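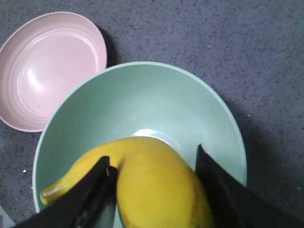 Newsletter No. 21, page 4

Eating well in August when the kitchen is too warm

In August many of our members stop cooking. I understand them very well. In the Durden building the sun stays on the kitchen side until the evening, and to turn on the oven at that hour is a punishment. But a person must eat, and bread with cheese every night becomes boring after the first week.

My advice is to move the work to the morning. At 7 a.m. the air is still pleasant. I boil lentils or small potatoes then, let them cool, and put them in the refrigerator with a cover. In the evening I need only to add tomatoes, parsley, oil and plenty of lemon. For 2 persons I take 300 grams of lentils, and there is almost always enough left for the next lunch.

Fruit is also a dinner, if you allow it. My grandmother served melon with salty white cheese and called it a meal — we children never complained. The Politis shop on the corner sells ripe fruit cheaper after 4 p.m., so please go there with your own bag. Peaches with brown spots are good for cold soup, with yogurt and a little mint.

The members' table continues all month in the yard behind Dandska Street. Bring one cold dish and your own plate. The long benches from Furnimer were repaired in spring and are again safe to sit on. If you have a recipe from your home country which needs no oven, write it on paper and leave it in the box by the stairs — we will print the first ones in the next number.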